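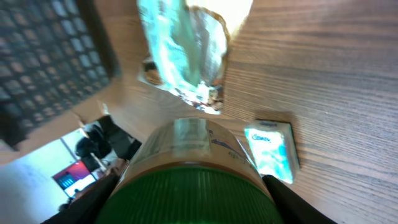
4.2 What gathers beside a keyboard

We came to the Tritbridge study expecting to write mostly about paper. The earlier work we had read, and our own first visits to the Entwistle building, had led us to believe that a shared work table fills up with notes, printouts and post, and that everything else on it would be a kind of garnish. The diaries sent us somewhere else. Of the 902 things entered by the people who kept them for us, paper in all its forms was a smaller share than the group we had rather carelessly labelled "personal and consumable" on the first version of the recording sheet, and which we have since come to think of, with some affection, as the small comforts. Tissues are in there, and lip balm, and mints, and the wrapper of whatever was eaten at eleven. So are hand cream, plasters, a spare pair of tights in one memorable case, and a great many containers with lids.

It is worth saying a little more about how these things were recorded, as the method shapes what we can claim. Each diary keeper was asked to stop once in the morning and once in the afternoon and write down whatever lay on the table within arm's reach, together with a word or two on how it had got there. We did not ask for reasons for keeping a thing, having found in the pilot at Clolside that people who are asked for reasons begin to tidy before they write. The entries were then sorted using the Cukska scheme, which has 18 headings, most of them to do with how often an object is handled and how easily it is moved. We dropped the heading for "decorative" after two of us had spent the better part of an afternoon disagreeing over a pebble.

The keyboard turned out to be the fixed point in nearly every diary. People described the rest of the table from it: to the right of the keyboard, behind the keyboard, between the keyboard and the wall. Even those who told us at interview that they hardly typed at all, and did most of their work on the telephone or standing up, wrote in this way. It behaves rather like the hearth in an old account of a kitchen. Things are put down near it and then nudged outwards as the hands need room, and over the course of a week one can follow a packet of tissues on its slow journey from the space bar to the far edge. 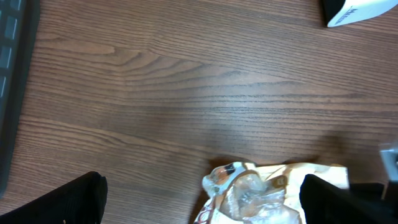

That outward nudging deserves a name, and for want of a better one we called it drift. A thing drifts when it is moved for the sake of something else. The owner of the mug has no wish for it to be in the corner; she wants to open a folder, and the mug happens to be in the way. Drift is different from putting away, where the thing itself is the object of the movement and has somewhere to go. The distinction sounds fussy on the page, but the diary keepers took to it at once when we described it to them, and several went back over earlier entries to mark which movements had been which.

What drift does to a table depends a good deal on its edges. Where a table stood against a wall, the back became a sort of shelf, and objects there were left alone for days together. Where it stood out in the room, with people sitting at more than one side, there was no such shelf to be had, and whatever one person pushed away came to rest in front of another. It was then moved back, or moved on, or (quite often, and usually without a word being exchanged) thrown out. We heard about a number of small losses of this kind. They were told to us cheerfully, for the most part, though the matter of a good pair of nail scissors was plainly still felt.

Wrappers make an interesting case. They are rubbish by any ordinary reckoning, and when we asked outright whether rubbish was ever left on the tables we were told firmly that it was not. Yet wrappers appear again and again in the entries. Part of the answer lies in the fact that a wrapper with something still in it is not yet rubbish, and the stage at which it becomes so is left to the person who opened it. Others at the table will not touch it. One diary keeper followed the same biscuit packet through four entries, twisted shut a little tighter each time, and reported its final disappearance with what read to us as relief. A half-finished packet has an owner in a way that an empty one does not, and much of what looks like untidiness on a shared table is really a delicacy about other people's biscuits.

Tissues go the other way. They were nearly always bought by one person, and could often be traced to a particular handbag or coat, but once out on the table they were treated as belonging to everyone within reach. Nobody we spoke to had ever been asked for permission, or thought to ask it. Tane Ngata, who carried out the interviews at Entwistle, noted that people would apologise for borrowing a pen while helping themselves to a tissue in the same breath. We found the same with hand cream in the pump bottles, though not in tubes, and we suspect that squeezing is felt to be more intimate than pressing.
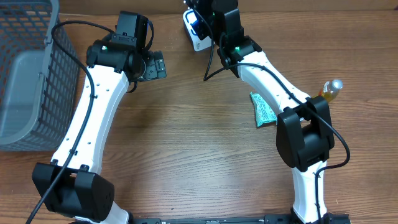

Clearing, when it came, was seldom complete. We had put a question about it on the closing form, and of the 98 people who returned one, most described clearing a table as making a space in it, with the things around the edge left more or less where they were. Several drew us a little plan, and the plans look remarkably alike, with a blank oval in the middle and a crust of objects round it. The middle is the part everyone wants, and so it is the part that gets given back. In Figure 3 the middle of the table is open wood, with the grain running across it in streaks of amber and a darker chestnut, and it was this sort of patch that people had in mind when they told us a table was "clear" or "ready". They did not mean by it that the edges had been dealt with.

Figure 3. An open stretch of wood in the middle of the table.

We had not foreseen how much people would have to say about the wood itself. The tables came up again and again in interview as something pleasant that had gone missing under everything else, and the word used most often for the moment after a clear-up was "nice", said with real feeling. One woman told us she would wipe the middle of the table with her sleeve before she sat down, whether it needed it or not, and that it had the same effect on her as a fresh page. Laying a hand flat on the surface was mentioned too, by people who had no connection with one another and who seemed a little shy of bringing it up.

There is a practical side to this which bears on the arrangements discussed in Section 5. The clear-desk notice in use at Clolside asks for all personal items to be removed at the end of the day, and it makes no difference between the middle of the table and its margins. Diary keepers there complied with it by sweeping the small comforts into a drawer and bringing them out again the next morning, a job one of them timed for us at 10 minutes including the search for the mints. At Entwistle, where there was no notice at all, the middles were cleared at least as faithfully and the edges were left in peace. We would not wish to build too much on two sites, and the tables at Clolside were the smaller, which must account for some of the difference. Still, the Entwistle habit had grown up by itself among people who shared their tables every day, and when we asked whether they would like a rule to go with it they looked at us rather kindly and said they thought they could manage.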